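Road notebook, Hurnwood approach
2 April 2018

Went over the stretch in from Nastovbridge for the line marking and shoulder survey. Two lanes, straight, flat to the horizon. Cloud building all round with blue between. Chainage is from the Nastovbridge end, in metres. Edge line first, as it was the main question left over from October.

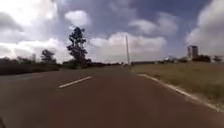
T. Omerović
Pavement technician, Hurnwood depot

Edge line on the right is continuous where I looked and can wait. Centre dashes are thinner and a bit faded. Verge is patchy, olive going to yellow, greener near the line. It slopes away from the road gently enough that I don't see a drainage job in it. Left side is dense shrubs, no notes.

Shoulder at 200 is bare dirt and needs its own entry. Red soil has got onto the seal and the colour of the two nearly matches, so the edge is hard to pick. Put down for a sweep before any paint goes on. 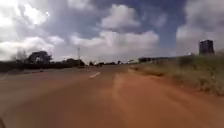
Dirt shoulder with lighter streak, soil on pavement.

The streak could be a worn track or just loose soil. Check on foot with the straightedge. If it's a track, people are pulling off there and a sweep won't last. The Grernine sheet has this length down as grassed shoulder, which is wrong, and I've written the correction in the margin of our copy. Someone should tell them before they price

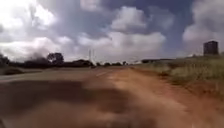
the next lot from it. Same sheet gives the length as 600 and I'd like that wheeled again from the Nastovbridge end, as my figure came out 40 short.

Reference points for whoever goes next: the tall boxy building off to the right is the easiest thing to sight on. Don't use the poles, they're too faint at a distance.

Old markings at 248, left side, pale worn patches with most of the paint gone. Reddish-orange patch near the middle of the road as well, brighter than the seal. Not sure if it's soil or an old repair.

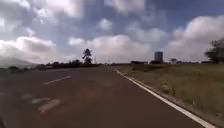
To do

Sweep at 200, then look at the dashes again.
Scrape test on the orange patch.
Find the old marking plan for 248 in the Hurnwood drawers.
Wheel the full length, both directions.
Corrected sheet to Grernine.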